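Informe de avance, proyecto Clurorow
Asignatura: Taller de Robótica II
Autor: Jalen Gallagher
7 de agosto de 2026

1. Objetivo

Juntar ejemplos de agarre para entrenar un modelo que elija dónde cerrar los dedos sobre objetos mezclados en un cajón. Nada de piezas iguales en fila. Cosas blandas, rígidas, con cerdas, con flecos, todo junto. La meta del semestre eran 3000 intentos etiquetados. Vamos en 800, ver punto 5.

2. Montaje

Brazo KUKA con la mano de varios dedos, cajón gris con fondo metálico, cámara fija. El cajón queda sujeto con pinzas de resorte de mango naranja, sin eso se corre cuando el dedo empuja contra la pared. La cámara se calibra al empezar cada sesión con el script de Pleltisell (carpeta calib, no usar la versión vieja). Cables y manguera van por encima del antebrazo, hay que dejar holgura para el giro de muñeca. La primera semana quedó muy tirante y perdimos una tarde entera.

3. Procedimiento

Cada intento:
- mezclar los objetos a mano, brazo en reposo
- captura inicial
- el modelo propone agarre, o lo propone un operador (mitad y mitad)
- bajar, cerrar, levantar, captura final
- etiqueta: éxito, fallo, o dudoso

Dudoso se usa cuando suben dos objetos a la vez o cuando el objeto sube pero cae antes de la captura final. Al principio lo marcábamos como fallo y el modelo aprendió a evitar las zonas densas, que es justo lo que queríamos que intentara. Se reetiquetaron 135 intentos a mano. Aburrido pero sirvió.

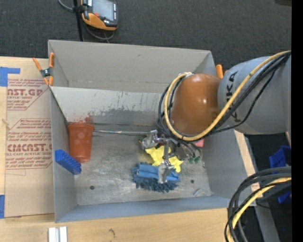

Los objetos blandos dan más trabajo que los rígidos. Se deforman al contacto y la nube de puntos de la captura inicial ya no vale cuando los dedos cierran. Con los de flecos peor: el contorno que saca el segmentador cambia de un intento a otro aunque el objeto no se haya movido. Probamos a suavizar la máscara y mejora algo, no lo suficiente.

Otro problema, las cosas delgadas pegadas al fondo. Una varilla metálica sobre suelo metálico casi no se distingue en profundidad. Por ahora esos casos los propone siempre el operador.

4. Registro de datos

Por intento se guarda: imagen inicial y final, profundidad, posición de los dedos, corriente de los motores, etiqueta, quién propuso el agarre. Todo al servidor Yazzie. Los primeros 700 intentos están revisados por dos personas, el resto solo por una. Donde no coincidían las etiquetas se miró la secuencia de corriente, si hay un pico sostenido al levantar es que había algo entre los dedos.

Ojo: hay una tanda de mayo con el reloj de la cámara desfasado respecto al brazo. Esta marcada en el índice, no usarla para entrenar hasta corregir.

5. Estado y problemas

Vamos lentos. El cuello de botella no es el robot, es remezclar y etiquetar. Se intentó que el brazo mezclara solo arrastrando un dedo por el fondo, pero acaba amontonando todo en una esquina y las muestras salen muy parecidas entre sí. Descartado de momento.

El modelo actual (lo llamamos Floltetti, versión 2) acierta bien en objetos rígidos aislados y mal cuando hay solape. Todavía no pongo tabla porque el conjunto de prueba es pequeño y los números cambian demasiado según la semilla.

6. Pendiente

- corregir el desfase de la tanda de mayo
- segunda revisión de lo que falta
- más ejemplos con objetos contra la pared del cajón, hay muy pocos
- separar conjunto de prueba por objeto y no por intento, ahora se cuelan los mismos objetos en los dos lados
- pedir repuesto para la punta de los dedos
- escribir el anexo del formato de archivos, que tengo a medais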